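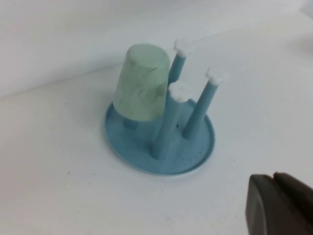
About Voketti

3 min read

Voketti is a blog about blogs: the platforms they run on, the companies that buy those platforms, and what happens to your archive afterward. It started as a side page on a personal site called Lonel. After a while the complaints about hosting got longer than everything else, so they moved here.

We don't believe most of what blogging companies say about themselves. "Your content is always yours" usually means you can download a zip file with the comments missing. "We're excited to join the family" means start making backups. If a service promises to keep your posts online forever, we would like to know who pays the bill in year 7.

Our own record is mixed. We moved 854 posts off our first host and lost most of the photo captions on the way. The import tool said the job was complete. We have not trusted a green check mark since, and a few old posts still have stray code in them. Write to us if you find one.

What we publish: reviews of blog software after we've used it on a real site, notes on moving from one host to another, and now and then a long grumble about feed readers. We don't run growth advice. We've read a lot of posts by people who got to 1000 subscribers in a month, and very few of them say what the blog was about.

Money. We pay for our own accounts. No affiliate links, no sponsored posts. A company offered us a free lifetime plan last September and we said no, partly on principle and partly because we've seen how long those lifetimes run. Readers can chip in toward hosting. It doesn't cover all of it.

Kuleck, our newsletter, goes out on Saturday when there's something to put in it. Some weeks there isn't. The design is a theme called Medeiros, which we've changed so much that its makers shouldn't be blamed for the menu.

Comments are open on every post and read by a person before they appear. Disagree all you like, but tell us which software you're using and how long you've used it.

27 shares | 7 comments

Contact | Archive | Feed | © Voketti | Back to top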